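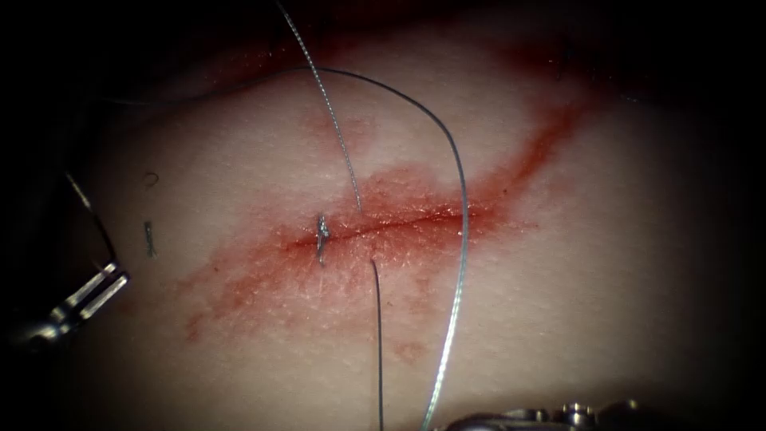

Fig. 4. Incision with a metal fastener at its left end.

4. Setting up the Cutora viewing monitor

4.1 Before you start

Read section 3 first if the monitor is going on a wall arm. The steps below are for the desk stand supplied in the box. You will need the stand, the power unit, the long video cable and the hex key taped inside the lid.

Caution: The monitor weighs 7 kg. Two people should lift it out of the carton.

4.2 Fitting the stand

1. Lay the monitor face down on a clean, folded blanket.
2. Line up the stand plate with the four holes in the back panel.
3. Put in all four screws by hand, then tighten them with the hex key.
4. Turn the monitor upright and check that it does not rock.

Note: Do not use the longer screws from the wall arm kit. They will damage the panel inside.

4.3 Connecting

1. Plug the video cable into socket 2. Socket 1 is for service use only.
2. Connect the power unit to the monitor, then to the wall socket.
3. Press and hold the power button until the light turns green.
4. Wait 15 seconds for the menu to appear. If the light stays amber, go to section 9.

4.4 Setting the colour and brightness

The factory setting is meant for office work and is too blue for tissue images. Change it before first use.

1. Open Menu > Picture > Preset and choose Clinical.
2. Dim the room lights to their usual working level.
3. Show a still with both pale and dark red areas, such as the one in Fig. 4.
4. Lower the brightness until the dark edges look black, then raise it by one step.
5. Adjust Red Gain so that the darkest part of the stain can be told apart from the lighter patches.
6. Choose Save to User 1.

Note: Leave Sharpness at zero. Higher values draw a false pale line beside thin dark ones.

Caution: The Clinical preset is for viewing and teaching. Do not use this monitor for diagnosis.

4.5 Routine checks

Repeat 4.4 every April and whenever the room lighting is changed. The backlight should be replaced after 2,450 hours of use - the count is shown under Menu > Service. Order the part from Trondora and quote the serial number on the back panel.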